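Ein Hemd nach dem anderen

Wer bei Svitlana Sirko zum ersten Mal in die Werkstatt kommt, wird gleich gefragt, ob er Wäsche falten kann. Die meisten sagen ja. Dann bekommen sie ein T-Shirt in die Hand und sollen es zeigen. "Danach reden wir weiter", sagt sie.

Sirko leitet die Textilaufbereitung von Adau, einem Betrieb, der gebrauchte Arbeits- und Vereinskleidung annimmt, wäscht, prüft und wieder ausgibt. Rund um die Annahme hat sich seit dem Umzug in die Halle an der Gestby viel geändert. Geblieben ist, dass jedes Stück einzeln angefasst wird. In einer normalen Woche sind es fast 2.000 Teile.

Ich habe sie gefragt, warum sie so viel über T-Shirts spricht und so wenig über Jacken oder Overalls, die doch schwieriger sein müssten.

"Eine Jacke hat Form", sagt sie. "Die hängt man auf, und dann sieht man, was los ist. Ein T-Shirt hat keine. Es kommt als Knäuel aus dem Korb, und man muss erst einmal wissen, wo oben ist." Sie sucht deshalb immer zuerst eine Naht oder den Halsausschnitt. Von dort arbeitet sie sich zu den Schultern vor. Am Saum anzufangen geht auch, dauert aber länger, weil man leicht die Vorderseite mit einer Lage vom Rücken zusammen erwischt.

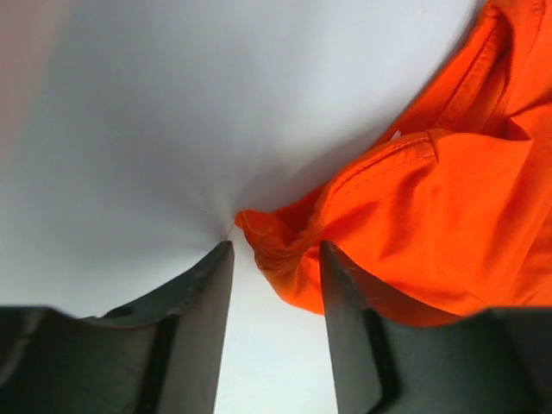
Svitlana Sirko meint, das Bündchen verrate ohnehin am meisten über ein Hemd: ob es oft über den Kopf gezerrt wurde, ob es zu heiß getrocknet worden ist und ob es sich noch lohnt, es weiterzugeben. Ein ausgeleierter Kragen lasse sich nicht mehr retten, ein offener Saum dagegen in ein paar Minuten.

Sortiert wird auf hellem Untergrund. Früher standen in der Halle braune Tische, auf denen dunkle Fussel und kleine Löcher kaum auffielen. "Wir haben das im März umgestellt und gleich in den ersten Tagen mehr gefunden als sonst", erzählt sie. Auf Weiß sehe man sofort, wenn ein Stück abfärbt oder Fäden verliert. Der Nachteil ist, dass der Untergrund selbst ständig gereinigt werden muss.

Die Farbe der Ware spielt auch eine Rolle. Orange ist bei Adau häufig, es kommt von Ferienlagern, Laufveranstaltungen und Ordnerdiensten. Zuletzt waren es 319 Hemden aus einer einzigen Lieferung von Granell. Sie werden getrennt gewaschen, die ersten beiden Male kalt.

"Orange ist ehrlich gesagt angenehm", sagt Sirko. "Man sieht die Falten gut. Bei Schwarz arbeite ich mehr mit den Fingern als mit den Augen." Für den ersten Griff hebt sie das Hemd an einer Stelle hoch und lässt den Rest nach unten fallen. Manchmal löst sich das Knäuel dabei von selbst. Baumwolle, die lange gepresst lag, bleibt dagegen eher stehen und muss ausgeschüttelt werden.
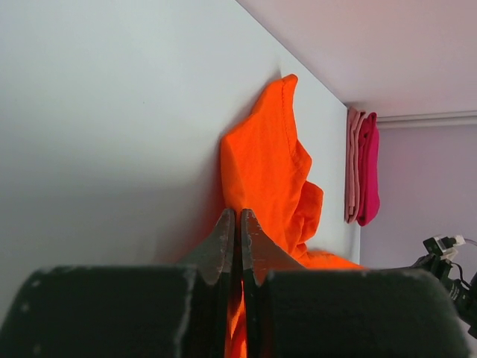

Falten nach Maß

Gefaltet wird nach einer Vorgabe, die Sirko aus ihrer Zeit bei der Wäscherei Rivera mitgebracht hat. Das Hemd liegt mit der Vorderseite nach unten, die Ärmel kommen nach innen, dann wird von unten nach oben in der Mitte umgeschlagen. Eine Schablone benutzt sie nicht. Die Nähte reichen ihr als Orientierung.

Schwierig findet sie die Ecken. Wer den Stoff nur an der obersten Lage nimmt, zieht ihn schief, und die untere bleibt liegen. Sie greift deshalb den Saum doppelt und streicht erst danach glatt. 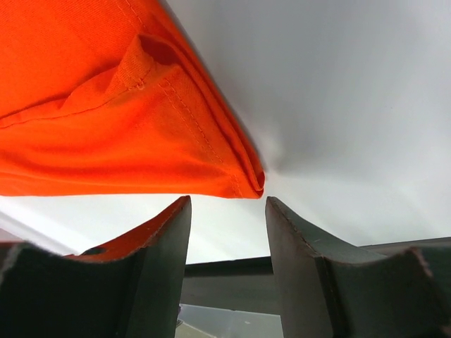
Neue Leute üben das an ausgemusterten Hemden, meistens 2 Tage lang. Danach schaffen sie etwa die Hälfte von dem, was Sirko selbst legt. Auf die Menge achtet sie am Anfang nicht. Sie schaut, ob jemand ein misslungenes Stück wieder aufmacht oder es auf den Stapel legt und hofft, dass es keiner merkt.

Ob sie zu Hause auch so faltet? "Handtücher ja", sagt sie. "T-Shirts rolle ich." Dann geht sie zurück in die Halle, wo noch 200 Teile auf die Ausgabe am Nachmittag warten.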